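Household Robotics Workshop
Handout 3: The Laundry Task, Grasping Cloth and Working Near a Door
Instructor: Perrine Moulin

Welcome back, everybody, and thank you for the lab reports, which I read over far too much coffee and enjoyed very much. We are moving on from blocks and cups now. For the next stretch of October we'll be working with cloth, a basket and a washing machine, and I think you will find it a good deal harder and (I hope!) a good deal more fun. Please read this handout before you come to the lab, and bring your copy with you, with scribbles on it if possible.

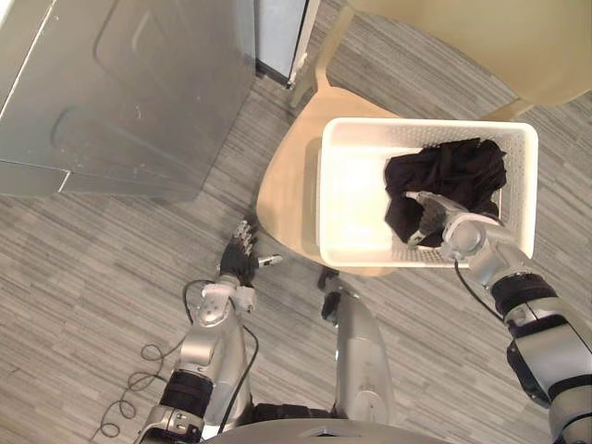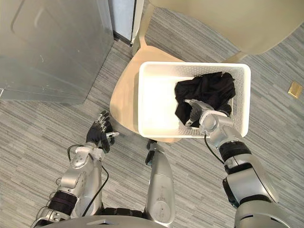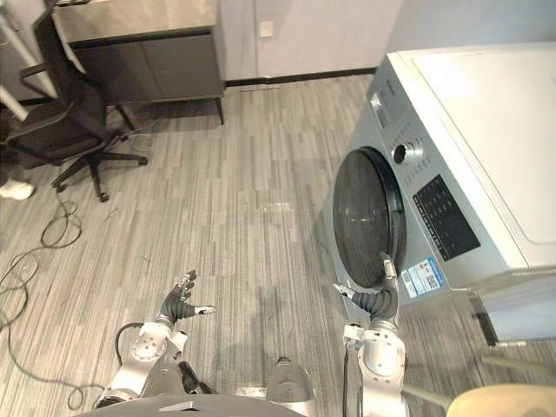 The first two show the black cloth in the basket, and the third shows the washer door.

Kourosh Mazandarani asked why we don't simply start with a stiff object, get the whole routine running from basket to washer, and swap in the cloth at the very end. He felt we were taking on two hard problems at once, and that a beginner team would never know which of the two had gone wrong.

It's a fair worry, and I went back and forth on it myself when I was planning the term. My trouble with the stiff object is that it lets you get away with too much. A block has one shape, so you can pick a grasp point, write it down, and use it again tomorrow. Cloth has a new shape every time you let go of it. Teams that build the whole routine around a block tend to bake that fixed grasp point into everything, and then they spend the last two weeks digging it out again. So we start with cloth, but we keep the rest of the job small. For now the stages are separate, and you will be graded on each one separately, which I hope takes care of the "which part broke" question.

Stage A: Getting hold of the cloth

Before you write a line of code, crumple a shirt, drop it in a basket, and pick it up with two fingers. Do it a dozen times and pay attention to where your hand wants to go. Most people go for a raised fold without thinking about it. A fold gives the fingers something to close around, while a flat patch lying against the bottom of the basket mostly slides away.

Dark cloth deserves its own paragraph. In a camera view a black garment has very little contrast inside it, and the folds you'd like to grab show up only where the light happens to catch them. A dark palm over dark cloth makes this worse, as the program can easily lose track of where the hand stops and the fabric begins. You may use the arm's own joint readings to work out where the hand is and leave those pixels out of your cloth mask. Team Driltska tried this last year and it helped them a lot, though it took them a while to get the timing right between the camera and the joints.

Think about the walls of the basket too. Plan your way in from above, and check the wrist and forearm against the rim as well as the fingers. Everyone remembers the fingers! The forearm is the part that bumps.

Stage B: The other arm

When one arm is busy, the other still has to be somewhere. Pick a waiting pose, give it a name in your code, and send the arm there on purpose. Team Rudgate left theirs wherever the last motion had ended, and we all spent an afternoon hunting a collision that came and went. Leave slack for the cables in every pose you save.

Stage C: The washer door

A round door swings on an arc, and the hand has to follow that arc while it holds on. If you plan a straight line you will be pulling against the hinge before you've gone very far. Work out the hinge side and the radius first, on paper, and show me the drawing. Keep the fingers clear of the knob and buttons while you are at it.

The practice set on the course drive, which we call Westa, has 1527 short runs in it. Of those, 159 are marked as failed grasps, and I'd ask you to look at the failures first. They are much better company than the successes, and you'll start to see the same few mistakes over and over.

What to hand in

One page on Stage A with a sketch of your grasp choice and what made you choose it.
Your waiting pose, with joint values, and a sentence or two on cable slack.
The hinge drawing for Stage C. Pencil is fine.
A note on any three failed runs from Westa, saying what you think went wrong.

Work in your usual teams. If you've been on your own up to now and would like company, Team Ritchie has room. I'm in room 2884 most afternoons until five, and you're welcome to come by with half an idea.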